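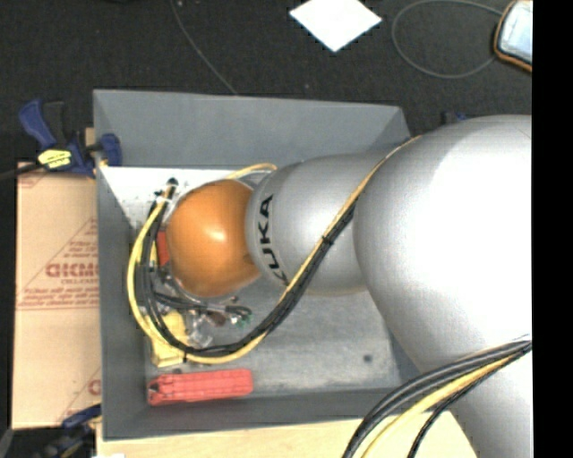 Minhas Gripper Trials, bin set

README

Welcome! This folder holds the logs and camera recordings from our gripper comparison at the Sutville lab. We put two grippers on the same arm, gave them the same bin and the same blocks, and let them go at it. It was a lot of fun to run, and we hope it's useful to anyone picking small parts out of a box with walls.

What was compared

Nekotus: a two-finger parallel gripper with soft pads.
Memico: a suction cup on a short spring mount.

Each gripper made 200 pick attempts. An attempt starts with the arm parked over the bin and ends when the block is let go or 60 seconds have passed, whichever comes first. Blocks were placed by hand, and we tried to cover the corners as well as the easy middle (the corners are where it gets interesting!).

Setup

The arm is a KUKA. The bin is a gray open-topped box with slanted walls, clamped down so it can't creep when a finger bumps it. We started out in April with the box just sitting there and threw all of those runs away.

Camera position is fixed for the whole set. The arm covers a good part of the view when it reaches in from the right, so don't expect a clean look at every grasp. For those moments the joint log is your friend.

What's in the folder

runs/ one subfolder per attempt, with video and joint log
labels.csv gripper, start position, result, notes
calib/ camera calibration, one file for the whole set
skip.txt attempts we suggest leaving out

Labels

Result is one of: held, dropped, missed, timeout. "Held" means the block was lifted clear of the walls and set down on purpose. We went back and forth on blocks that got dragged up a wall and over the edge. They are marked held, with "drag" in the notes column, so you can filter them out if you disagree.

Known problems

39 attempts are listed in skip.txt, mostly for dropped video frames. The joint logs for those are fine.

The cable bundle can swing across the view of a block, which gave our simple block finder real trouble. A better one should do nicely on this data, and we'd love to hear about it if you try!

Clocks on the camera and the controller drift apart a little during long sessions. Use the sync column in each log and ignore file times.

Changes

2nd November: fixed swapped labels in the Memico runs, added skip.txt.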